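Wrist camera policy does great on the handle, then loses the door halfway through the swing

Posted by Jocelyn Desjardins

Hi all! I'm training a door-opening policy in simulation and I'm stuck on something that feels like it should be easy. I've got 2,017 demos, two wrist cameras plus a head camera, and a pretty standard image encoder feeding an action chunking model (chunks of 40 steps). The planner side is Dramovard, which only hands over the starting pose. After that the policy is on its own.

Grabbing works. The swing is where it falls apart — the arm starts pulling, slows down, and then wanders off in a slow arc. I dumped the observations and this is typical of what one of the wrist cameras is feeding in.

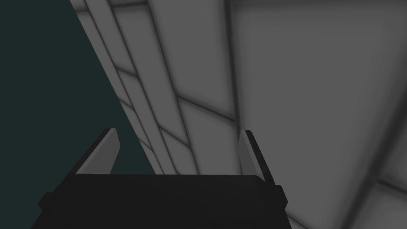 My encoder weights all the cameras equally, and I'm starting to think that's the bug. I could stare at a view like that all day and not tell you where the gripper is in the room. It's open fingers with nothing between them, gray tiles, and a big flat patch of teal, and the features I get out of it are nearly the same from one step to the next. Should I drop a camera, mask it, or just add more demos?

Kjell Dalen

Don't add demos yet! I burned most of March doing that on a drawer task and got nothing but a bigger hard drive bill.

Try camera dropout first. During training, zero out each wrist stream at random, separately, so the model can't lean on any one of them. Then run your validation episodes with each camera blanked in turn and compare the action error. If blanking a wrist view changes nothing, you've learned it's dead weight for this task. If blanking it makes things better (it happened to me), well, there's your wandering arm.

Also, please check that your joint positions are going in with the same normalization at train and test time. I know, I know, everybody says that. But a slow drift in the middle of a motion is exactly how mine looked when the stats file was stale. And log the head camera next to the wrist ones, same timestamp, so you can scrub through them together.

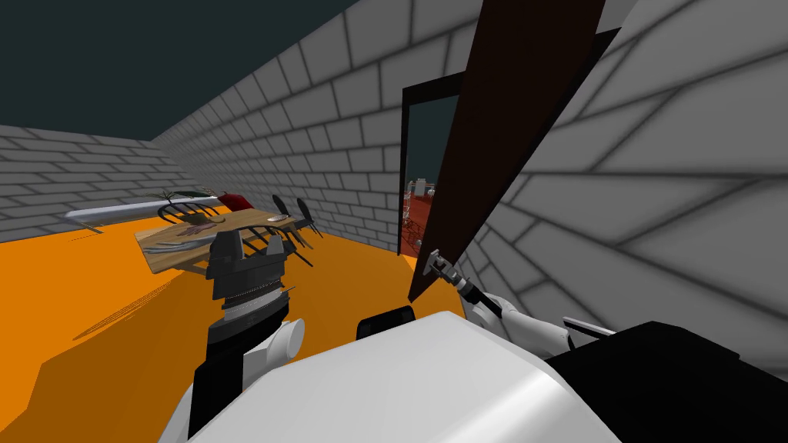
I'd also shorten what you execute before replanning. You can keep predicting 40 steps and only run the first 4. A door handle moves on an arc, so a small error early in a long chunk has you pulling against the hinge by the end of it, and a position controller will happily keep pushing. It's slower at inference, but you're in sim, so who cares. If that alone fixes it, go back up until it breaks.

Folke Sjögren

had this with Dirov. turn down the stiffness

Maj-Britt Hägglund

Folke's is short but I'd try it too. Stiffness on the pulling arm was half of my problem.

One thing to add to Kjell's list: look at what the arm that isn't pulling does during the swing. In my data the idle arm drifted a little in every demo, so the model had learned to predict that drift from whatever its camera saw, and the loss on it was eating into the loss on the arm I cared about. I put a lower weight on the idle arm's joints and the training curves looked a lot saner — took me an afternoon, mostly spent finding where the weights were set.

I wouldn't delete the camera completely if you plan to use both hands later on. Retraining the encoder from scratch to get it back is no fun.

Jocelyn Desjardins

Thank you all! The stats file was fine, sadly. Blanking one wrist view made no difference at all to the error, so I've got dropout training now and I'm running 4 steps at a time in the meantime. The swing is already smoother. Stiffness is next on my list.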